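How to Store and Ripen Fruit at Home
By Zulmira Brandão
2019-02-27

I love fruit, and for years I threw away far too much of it. I'd come home from the Rindale market with a heavy bag, tip the whole lot into a deep bowl, and find something soft and leaking at the bottom a few days later. Then I learned a little about how fruit ripens and my kitchen changed completely! It takes no special gear, just a few habits and a bit of shelf space.

Know which fruit keeps ripening

Some fruit carries on ripening after it's picked. Bananas, apples, pears, peaches, plums, mangoes, avocados and kiwis all do this. You can buy them a little hard and let them come along at home.

Other fruit is as sweet as it will ever be on the day you buy it. Strawberries, grapes, cherries, oranges and lemons belong here. A pale strawberry may turn redder on the counter, but it won't get any sweeter, so pick these by smell and taste and eat them soon.

The gas that does the work

Fruit that ripens off the plant gives off a gas called ethylene, and the gas tells the fruit around it to ripen too. Ripe apples and bananas put out plenty. You can use that (see the paper bag below), or you can keep the strong producers away from anything you want to hold back. I keep apples well away from broccoli and leafy greens, which go yellow and limp in their company.

What to keep on the counter

Bananas, whole tomatoes, and any peach, pear or avocado that still feels hard. Choose a spot out of direct sun and away from the stove. The top of the fridge is warmer than you'd think, so skip it unless you're in a hurry.

Use something that lets air move. A basket with holes in the sides is perfect, and a wire rack or a wide, shallow dish works well too. Deep bowls bruise whatever is at the bottom. Put heavy fruit down first, lay the delicate things on top, and turn the whole lot over with your hands every couple of days. You'll spot a soft one early that way, and a soft one found early is a snack!

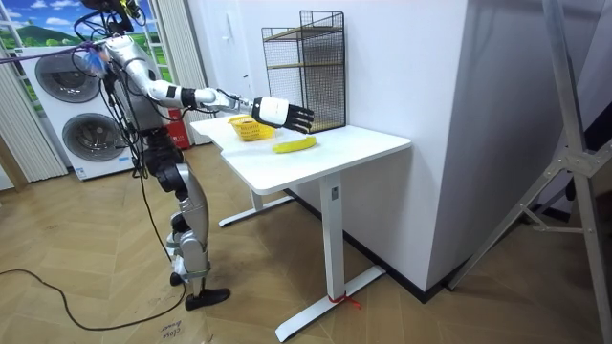
Bananas do best at room temperature until they're ripe.
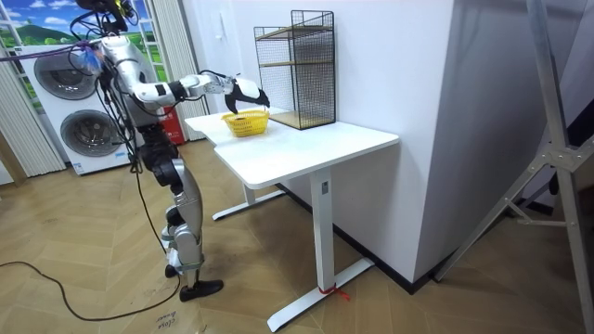
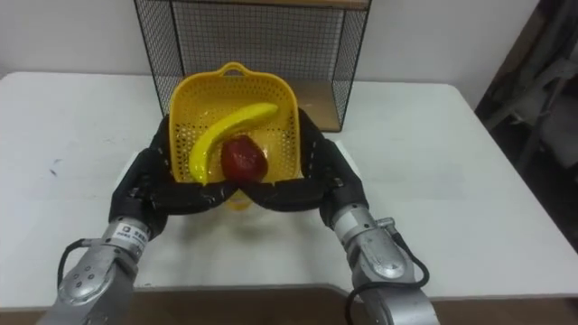 Banana and apple together in a basket with plenty of holes.

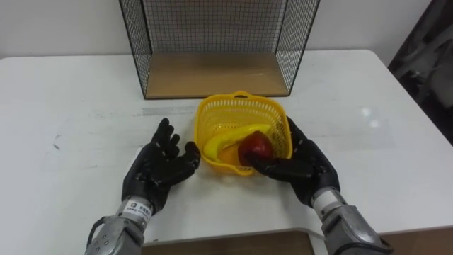 What to keep in the fridge

Berries, cherries and grapes go straight in, unwashed. Wash them right before you eat them. Apples will sit happily on the counter for a week, but in the crisper drawer they stay crunchy for much, much longer. If your drawer has a humidity slider, set it to low for fruit.

Anything from the counter that has reached the point you like can go in the fridge as well. Cold slows it right down and buys you 2 or 3 extra days with a peach, often more with a pear. Banana skins turn dark in there and look terrible, but the inside stays fine, so peel one before you give up on it.

The paper bag trick

My neighbor Armindo Seixas grew up with pear trees and he's the one who got me doing this.

1. Put the hard fruit in a clean paper bag. Plastic holds in too much moisture.
2. Add a ripe banana or an apple.
3. Fold the top over loosely and leave the bag on the counter.
4. Check once a day. Press gently near the stem, and when it gives a little, it's ready.

Avocados usually take me 2 days, and pears can need 4. If you want to slow a bunch of bananas instead, break them apart and keep them away from other fruit. I've tried wrapping the stems in plastic wrap too and couldn't see much difference. Tell me if you've had better luck!

When it has gone too far

Spotty bananas are a gift. Peel them, slice them, freeze the slices flat on a tray and then move them to a bag. I freeze mine in portions of 126 grams, because that's what my favorite muffin recipe wants and I got tired of doing the math. Soft apples and pears go in a pan with a splash of water and a pinch of cinnamon, lid on, low heat, until they fall apart. So good on oatmeal!

Mold is different. Throw out any soft fruit with mold on it, check what was touching it, and wash the basket in hot soapy water before you fill it again. Let it dry all the way first.

In April I'll add a section on the first strawberries and how to freeze them whole.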